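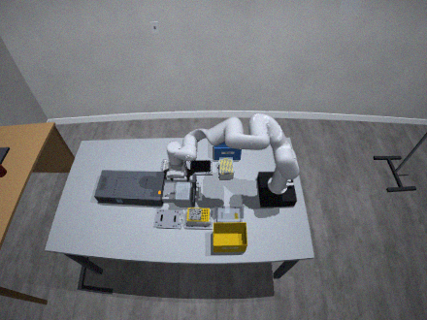 Osaze Balogun 在草稿边上批注,说这一章应该挪到全书最前面,因为他见过的实验室都是先签单、后量桌子。章节顺序没有改,他的话留在这里。还没有签单的读者,请先把第 4 章读完再回头看安装部分。

# 第 4 章 采购与预算:台面式移液工作站

本章适用于 Turau 台面机械臂及其外围设备的采购准备,写给要填预算表的人。接线、标定和安全回路见第 6 章。

供应商提供的方案图和仿真画面可以用来讨论布局,不能作为验收依据。仿真里的机械臂够得着某个位置,只说明模型里的尺寸允许它够着。模型尺寸从哪里来,要问清楚。

## 4.1 先写任务,再看型号

1. 用一句话写下这台设备要替人做的动作,例如“把吸头盒从料位搬到仪器托架上”。一句话写不完的,拆成几个任务分别估价。
2. 给每个任务填上目前的人工耗时。用实际记录,不要用回忆。Anwara Majumder 翻完一整年的台账,得到 1,056 小时,比立项报告里写的少得多。后面的回本计算全部用她的数。
3. 标出哪些动作需要判断:液面有泡、盖子没扣紧、标签贴歪。这些动作默认仍由人完成,不计入节省的工时。
4. 把“以后可能用到”的任务单独列一页,不参与本次选型。

> **注意:** 供应商的节省工时表通常假定设备全天运转。向对方索要不含夜间无人值守的版本。对方拿不出来,就自己把那一行划掉再算。

## 4.2 台面与占位

台面是最容易低估的一项。机械臂底座本身占地不大,麻烦在它周围:吸头架、托盘、料箱和仪器都要落在夹爪能垂直向下的范围里,还得给人留出换料的位置。

1. 列出所有要放上台面的物件,包括空料箱。空料箱也占地方。
2. 按实物外廓量尺寸,量到最突出的接头或手柄为止。产品页上的尺寸常常不含接头。
3. 在台面上用胶带贴出每件物品的位置,再贴出底座。
4. 请一位平时做这项实验的人站到台前,模拟换一次吸头、清一次废料。手臂要越过正在工作的区域才能完成的,布局退回重画。
5. 检查仪器的通风口和电源插口。大机箱横放以后,散热口朝哪边、电源线从哪边出来,会直接决定旁边还能不能放东西。
6. 确认桌子的承载和刚度。要求供应商书面给出底座的安装要求,并注明机械臂全速运动时的数值。“普通实验台即可”不算书面要求。

> **小心:** 料箱不要紧贴桌沿摆放。仿真里的箱子不会被袖口带下去,实验室里的会。

仿真布局图可以从 Jitbridge 导出。导出之前关掉“自动吸附”,否则软件会替您把物件排整齐,间距因此失真。

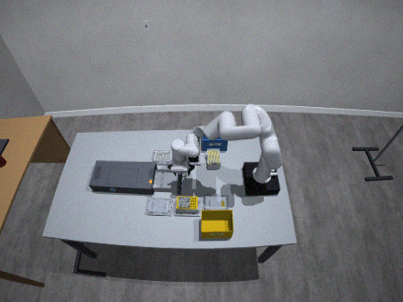
## 4.3 询价

Devmont 的首份报价往往只有一页,分为“本体”“末端”“集成服务”几行。这样的报价无法比较,请要求拆分。

1. 索取逐项报价,至少包括:机械臂本体、控制器、夹爪、夹爪指尖备件、吸头架定位座、仪器托架、线缆、软件授权、运输、现场安装、培训。
2. 对每一项追问:坏了能否单买?交期多长?停产后有没有替代件?
3. 夹爪单独比价。Vörös 的两指夹爪报 3,376 欧元,指尖不含在内,这一点写在报价单末页的脚注里。
4. 指尖按易耗件处理。换一种板子就可能要换一副指尖,先问清现有耗材是否都夹得住,并寄样品给对方试。试夹过程要求全程录像,不接受剪辑过的片段。
5. 定位座每副 263 欧元。数量按料位算,不要按耗材种类算。同一种吸头盒放在两个料位,就要两副。
6. 软件授权问清是按台、按年还是按用户。Jitbridge 的报价里“首年免费”的意思是第二年开始收费,把第二年的金额写进预算表。

> **注意:** “兼容”一词在报价单里出现时,请对方补全句子:与哪个型号兼容、通过哪个接口、由谁负责调通。调通的责任如果落在买方,相应工时要计入您的成本。

Shiuli Siriwardena 建议在询价邮件里附一张自己的台面草图,标明不能移动的仪器。附了草图以后,收到的报价普遍变贵了,也普遍变得像是给这间实验室做的。

## 4.4 仿真演示怎么看

多数供应商会先给一段仿真。看之前把下面的问题打印出来,边看边填。

1. 夹爪在每个取放位置上方是否都能竖直下降?旁边的箱壁和机箱会不会碰到它?
2. 机械臂抬到高处时,肘部和腕部扫过哪里?请对方在模型里加上您房间里的货架、灯架和邻桌。只有一张桌子的仿真不说明问题。
3. 物件的位置是固定的,还是每次略有变动?全部固定的,请对方改成有偏差的再跑一遍。
4. 换一个视角再看。从正面看通畅的路径,从侧面看可能是擦着箱沿过去的。

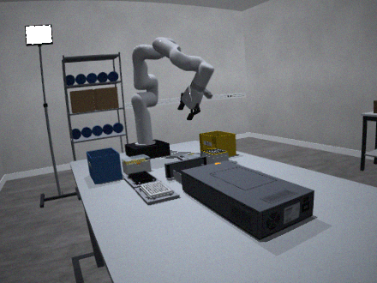 5. 动作在什么情况下算失败,失败以后机械臂停在哪里?如果回答是“模型里没有出现过失败”,把这句话原样记入会议纪要。
6. 耗材在模型里有没有质量和摩擦?许多模型里,夹住就是夹住,不会打滑。
7. 液体有没有参与仿真?一般没有。凡是与液体有关的节拍,都按未验证处理。

仿真有它的用处。Shafiq Roy 就是靠它发现底座放在台面长边后侧会让换料的人绕路,改图只花了一个下午。设备到货以后再挪底座,要重新打孔、重新标定,Devmont 按上门次数收费。所以仿真值得要,而且值得多要几个角度,只是不要为它付定金。

## 4.5 预算表

按下列顺序填写,不要跳行。空着的行写“未知”,不要写零。

| 类别 | 填写要求 | 常见遗漏 |
|---|---|---|
| 本体与控制器 | 含税到货价 | 进口杂费 |
| 夹爪与指尖 | 分行填写 | 备用指尖 |
| 定位座与托架 | 料位数乘以单价 | 后加的料位 |
| 桌子与固定件 | 按书面安装要求 | 桌脚调平、地面 |
| 软件 | 首年、次年分列 | 仿真模块单独收费 |
| 安装与培训 | 写明天数与人数 | 二次上门 |
| 内部工时 | 由使用人自己估 | 整行缺失 |
| 停机期间的人工 | 按台账折算 | 整行缺失 |

最后两行没有供应商会替您填。Sandro Amato 负责的那份预算第一次送审时缺了“内部工时”,被退回;补上以后,回本期变得很不好看,但审批反而通过了。审批的人大概也见过不含这一行的表。

计算回本期时使用以下规则:

1. 节省工时以台账为上限。台账记了 1,056 小时,就不能节省得比这更多。
2. 扣除 4.1 中标为“需要判断”的动作。
3. 扣除上料、清料和每日检查的时间。机械臂不会自己去库房拿吸头盒。
4. 调试期按 8 周计,期间节省工时记为零。供应商承诺得更短,可以写进合同,预算表照旧。

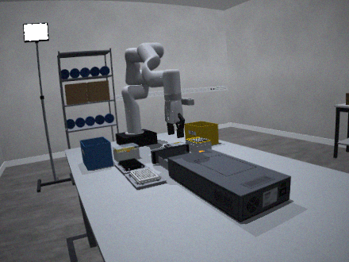
5. 第二年起加入软件费和指尖更换费。
6. 算出结果以后,把节省工时减半再算一遍。减半以后仍然成立的项目,可以往下走。减半就垮掉的,先回到 4.1 缩小任务范围,看看是否只自动化其中一步就够了。

> **小心:** 不要为了让回本期好看而增加夜间运行。夜间运行需要另外的安全评估,也需要有人对报警作出响应,这些费用不在本表内。

## 4.6 下单前核对

- [ ] 任务清单已由实际操作的人签字
- [ ] 胶带布局已试过换料和清料
- [ ] 仿真已加入房间内的固定物件,并至少看过两个视角
- [ ] 所有现用耗材的试夹录像已收到
- [ ] 逐项报价齐全,脚注已读
- [ ] 底座安装要求为书面文件
- [ ] 预算表无空行
- [ ] 验收在本实验室、用本实验室的耗材进行
- [ ] 尾款与验收挂钩,与到货无关

Devmont 的标准合同把“设备通电并完成回零”定义为验收。请在签字前改掉这一条,改成连续完成任务清单中的全部取放动作,并约定人工干预一次即重新计数。对方通常会说这样改不合惯例,随后会同意。

报价有效期到期以后价格重新核定,旧报价不能直接填入新预算表。本章所用价格于 5月24日 核对,11 月的预算轮次请重新询价。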